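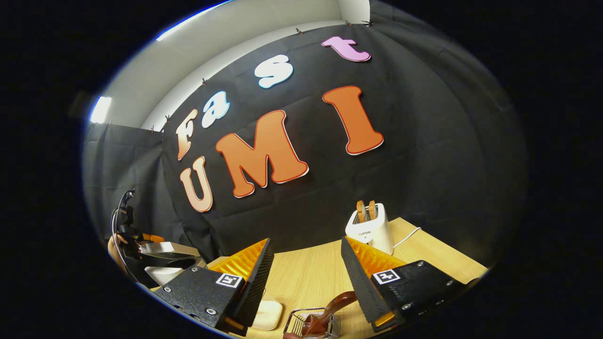
Progress report to the Chidiac Fund, covering January to June
Breakfast room refurbishment, Olora Learning Kitchen, Vurnham

The breakfast room is open and in use, which at the time of our last report was more of an ambition. The back end of it is now done: black cloth hung across the wall, big bubbly cut-out letters mounted on the cloth, a wooden table in front, and a white SUPOR toaster doing most of the work this project was funded to do. The letters spell "Fast" and, in the row below, "UMI". The cloth is held along its top edge with small metal clips. We had budgeted for a proper rail, and the rail is discussed under money. The creases were meant to drop out under their own weight. They have been given plenty of time to do so, and we have now budgeted for an iron.

What got done

The wall behind the cloth was patched and painted in pale gray. The two old counters went to the dump, where they should have gone some years earlier. The table came from Cemeck, who delivered it to the wrong entrance and then, after a short discussion, to the right one. It has been sanded and oiled and so far shows no rings, despite a firm house policy on coasters that is firmly ignored.

Toast is served from 7 a.m. We gave out 1,835 breakfasts over the period, against a target of 1,500 that we now admit was set by people who had never met our regulars. Demand for jam has outrun every forecast we made. Demand for the sugar-free jam has not.

What did not get done

The second toaster is still on order. The first makes two slices at a time, and the line at 7:30 has become a social event in its own right. We have moved some of the early crowd onto cereal, with mixed results and a certain amount of muttering.

The sink still drains at its own pace. The plumber has been twice and describes it as "an old building thing." We are getting a second opinion.

Money

The table and its delivery came to $731, slightly under the estimate. Paint, cloth, letters and clips together cost $445. The rail was quoted at more than all of those put together, so we bought the clips and kept the change. We would like your permission to move the rail money to the second toaster and the iron. A revised budget sheet is attached.

Next period

Fit the toaster when it comes. Fix the drain, or at least get a different phrase for it. Put up shelves for the bowls, which currently live in a box under the coat hooks. We also plan to try a Saturday-style hot breakfast once a month, eggs included, provided the wiring check agrees that we may.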